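# Criterios de seguimiento para la segunda fase de la liga

En esta bitácora se han recibido varias consultas sobre el método con el que se elaboran los pronósticos de balonmano. Procede exponerlo antes de que se reanude la competición en febrero.

El primer criterio es el rendimiento fuera de casa. El Fendent ha perdido 3 de sus últimos 5 desplazamientos, todos ellos con ventaja al descanso. Su defensa 6-0 pierde solidez en el último cuarto de hora y la rotación de pivotes resulta insuficiente. Mientras no se corrija esta carencia, no se le considerará favorito en pistas como la de Tonditz.

El segundo criterio corresponde a la portería. El Dukitora cerró la primera fase con un 43 % de paradas en lanzamientos de nueve metros, cifra que difícilmente podrá mantener ante rivales con mejor circulación de balón. Se recomienda prudencia al valorar su posición en la tabla. 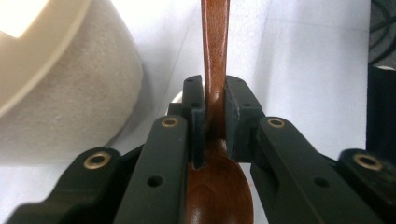
En cuanto al Hegazy, conviene atender al calendario. Recibe en marzo a los dos primeros clasificados y lo hará en su pabellón, que registró 2439 espectadores en el último derbi. El factor ambiental tiene un peso moderado en el modelo, inferior al de las exclusiones y las pérdidas en ataque.

Quedan fuera del análisis los amistosos y los encuentros de copa, disputados con plantillas incompletas. Los pronósticos se publicarán la víspera de cada jornada, a las 20:00, y no se modificarán una vez difundidos. Las bajas comunicadas después de esa hora se harán constar en una nota al pie.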